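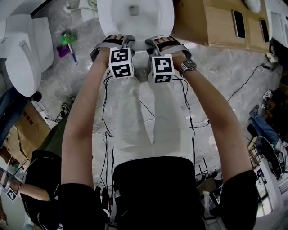

Two years on the road safety panel: a councilmember looks back

The councilmember for the east side of Drulldale has spent most of the past two years on one subject: how drivers who hurt people are dealt with, and how long it takes. We met at the town library in May, a little after 9 a.m., before a budget session that was expected to run into the evening.

The first question was why a town council should be involved in the matter at all. Sentences are set by state law and handed down by judges, and the council has no say in either.

"People tell me that a lot, and they're right about the law," the councilmember said. "But we decide how many officers work traffic. We decide whether the crash investigator has a desk and a car. If a case falls apart for lack of measurements from the road, that comes back to us."

Drulldale had one trained crash investigator when the panel was formed. It now has two, and the second is shared with the neighboring town of Sowah under an agreement both councils approved last fall. Sowah pays 43 percent of the cost. The councilmember said the split took longer to settle than anything else.

"They wanted it done by population and we wanted it done by road miles. In the end we used calls for service over three years. Neither side loved it."

The stretch that comes up most often in public comment is Rikus Road, which runs from the highway ramp past the feed store and into the older part of town. The posted limit drops twice in less than a mile. Residents have asked for years for a lower limit at the east end and for a signal at the school crossing. The state turned down the signal, then agreed to look at it again after a crash there last winter.

The driver in that crash was charged with careless driving and paid a fine. The injured person spent 14 weeks away from work. The councilmember would not discuss the case in detail but said it shaped the panel's second report.

"The fine was $2000. I'm not going to say what it should have been. I will say that the family found out about the hearing two days before it happened, and they found out from a neighbor. That part can be fixed without changing any law."

The report asked the county to send written notice to injured people and their families before every hearing in a traffic injury case, including the cases that are settled by plea. The county attorney's office agreed to try it for a year. Letters started going out in the spring. The councilmember has seen a copy and thinks it is too long.

"It's a page and a half before you get to the date and the room number. I've asked them to put that at the top."

Asked whether tougher penalties would make the roads safer, the councilmember was cautious.

"I used to say yes right away. Now I think it depends on whether people expect to be stopped. If you drive Rikus Road at 70 every day for a year and no one pulls you over, you aren't thinking about what a judge might do. I'd still like to see license suspensions used more. Losing the license is what people talk about when they call me. They hardly mention the fine."

Not everyone on the council agrees. Two members voted against the second report, saying it put pressure on prosecutors and went beyond what the panel was set up to do. The councilmember called that a fair concern and said the wording of one section had been softened because of it. The earlier draft said the county "should" review its plea practices. The final version says it "may wish to."

There was also an argument over speed cameras. A vendor, Briltis, made a presentation to the council last year and offered a six-month trial with no charge up front. The council tabled it. The councilmember voted with the majority.

"I wasn't against the cameras. I was against the contract. It ran five years if we didn't cancel in writing by a certain date, and the company kept a share of each ticket. I don't think you can pay somebody per ticket and then tell residents it's about safety. If they come back with a flat fee, I'd read it."

Other work has been less noticed. The town repainted the crosswalks near the library and moved a bus stop on Rikus Road about 200 feet so that riders no longer cross at the curve. The public works department did both jobs with its own crew. A request for better lighting under the rail bridge is still waiting on the railroad, which owns the structure and has not answered the last letter.

The panel's term ends this year. The council can renew it, fold it into the public safety committee or let it lapse. The councilmember would prefer to see it folded in.

"A separate panel made sense when we had no information. We've got the crash data now, and it's updated every quarter. Somebody has to keep reading it, but it doesn't need its own meeting."

The councilmember has not decided whether to run again and said an answer would come after the budget is passed. The panel's two reports are available at the clerk's office and at the library's front desk. Written comments on the Rikus Road speed limit can be left with the clerk until 5 p.m. on the day of the next regular council meeting.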